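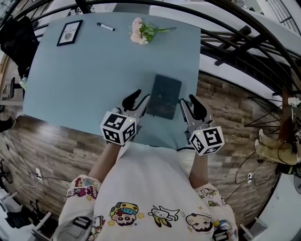 Figure 2. Operator's view of the table with the Tovel hand-held pair. Each gripper carries a marker cube at its base; a dark green notebook lies between the fingers.

4.1 Kit under review

The Tovel kit is sold by Burngate as a matched pair of hand-held grippers with marker cubes, cabling and a desktop program, Ifans, which recovers the pose of each gripper from the cube faces. We bought one kit at list price and had no contact with the supplier beyond the order. All recording took place at our Bollumthorpe site in May, with Owen and Pugh as operators.

The task set used flat and small items of the sort shown in Figure 2, among them a notebook, a marker pen, a small picture frame and a bunch of flowers. We recorded 400 episodes, of which Ifans accepted 389. Most rejected episodes failed on pose tracking — usually when one forearm hid the cube on the other side. Setting up a new table took 40 minutes, most of it spent on calibration. The manual gives no guidance on how far apart the hands should be kept, and we fixed our own limit after the first trials.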